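Thursday, December 9, 2021

**Table and bench check – Wotstead building, ground floor**

Checked by: Thu Thái
Last full check: March
Next one: whenever the new chairs come, or sooner if anything wobbles

Hi all. I've done this one at a walking pace with a torch, a rag and the good screwdriver, and I've put my comments under each item so you don't have to decode my ticks. **OK** means leave it alone, **Watch** means I'll look again next time, and **Fix** means somebody (probably me) has a job to do. There are 18 tables on the list and I got to all of them, including the two that live behind the folding partition and always get missed!

## 1. Legs, feet and frames

- [x] Stands level, no rocking – **OK, mostly**
- [x] Leg bolts tight – **OK**
- [ ] Rubber feet all present – **Fix**

Table 4 had a bit of a rock to it, but I shuffled it half a metre towards the wall and it stopped, so I'm blaming the floor. I've marked the good spot with a scrap of masking tape. Please put it back there if you move it.

The bolts were much better than in March, when I could turn half of them with my fingers. I still went round with the spanner and nipped up a couple on the long tables. Tables 9 and 11 are each missing a foot, and you can hear it when you drag them (lift them, please, the lino has suffered enough). Bastholm sell the push-on ones in bags of 48, which seems like a lot of feet, but I'd rather have spares in the drawer than go through this again.

## 2. Folding tables

- [x] Locking bars click in on both sides – **Watch**
- [x] Hinges clean, no pinch points – **OK**
- [x] Warning stickers readable – **OK**

Both folders lock, though the one with the green dot needs a proper shove on the left side. I gave the bar a wipe and a drop of oil and it's freer now. If it doesn't click, don't load it – grab another table and leave me a note. I got my thumb in that hinge once and I still think about it.

## 3. Edges and corners

- [x] No splinters or sharp bits – **OK**
- [ ] Edging stuck down all the way round – **Fix**
- [x] Corners safe at hip height and kid height – **OK**

I run a rag along every edge because a rag snags on things my hand slides straight past. It snagged once, on Table 7, where the edging has lifted for the length of my finger. I've pressed it back and taped it for now. The glue we have is the old tin from Peixoto and it's gone stringy, so that's on the shopping list as well.

## 4. Power and cords near tables

- [x] No cords across walkways – **OK**
- [x] Power boards off the floor – **OK**
- [ ] Test tags in date – **Watch**

The tags are all in date but the one on the Zunberg lamp is so faded I had to tilt it at the window to read it. It wants a fresh one. The lamp itself is fine, cord's fine, plug's fine, and the switch has a nice firm click.

## 5. Tabletops 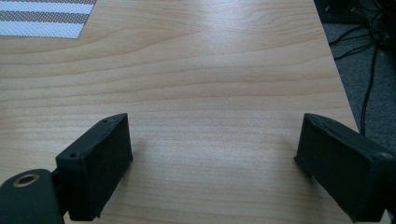
**Furniture & Fittings Team – Wotstead**

- [x] Surface clear before starting work – **OK**
- [x] No lifting or bubbling where I felt for it – **OK**
- [ ] Glare from the lights – **Watch**

I do like this pale wood-look top, with the wavy grain running the long way. It does throw the light back at you though, and there's a bright patch where the grain nearly washes out. That matters more than it sounds, because a shiny patch is a very good place for a scratch or a spill to hide. So when you're checking a top, move your head about and look at it from the side as well, and run your palm over the bright bit. If you're reading or doing anything fiddly, try shifting your seat before you go switching lights off on everyone else.

For cleaning: damp cloth, mild soap, dry cloth, following the grain. No scourers, please, and none of the orange spray!

## 6. Things to buy or do

- Bag of push-on feet (Tables 9 and 11)
- Edging glue, small tin this time
- New test tag for the lamp
- Re-oil the green dot folder in a fortnight

I've put in a request under job number 436 for the lot. If you spot something I've missed, write it on the sheet inside the cupboard door with the table number, and tell me which end – I spent ages last time hunting for a "loose bit" on a table with four legs, two rails and no further clues.

Signed off with 2 fixes outstanding, feet and edging. Everything's fine to use in the meantime.

Thu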